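# Chapter 4. The Open Session: From Bench to Shared Room

In the first three chapters you worked at your own bench, with one partner and one gripper. From this chapter the work is moved to a shared room. The class of Mwanaisha Nyaga at Jirkcombe Technical College makes this change every April, and we will follow her programme here, with small adaptations for clubs that have less space.

An open session lasts 95 minutes. The first 10 are kept for setting up, and during this time no motor may be powered. After this, each team works on its own task from the Rokley sheets (see Appendix B). Some teams program the arm, others practise with the hand-held gripper, and others prepare their parts at the tables. It is normal that a team finishes early and goes to look at the work of its neighbours. Mrs. Nyaga encourages this, on the condition that they do not touch the neighbour's controls.

Before you begin, you should be able to:

- open and close a two-finger gripper without crushing a foam block of 36 mm;
- explain why a square marker is useful for finding the position of an arm;
- write a log entry which another student can understand without asking you.

If the last point is still difficult, please return to Section 3.5. In a shared room your log is read by the next team, and a missing line can cost them half of their session.

The words *station*, *operator* and *observer* will be used often. A station is one task with its equipment. The operator is the student who has the tool in the hand. The observer stands or sits nearby, keeps the log and watches the cables on the floor, and is the only one who calls "stop" in a normal voice. Everybody else may shout it. 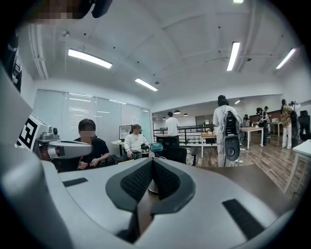 ## 4.1 Dividing the Room into Stations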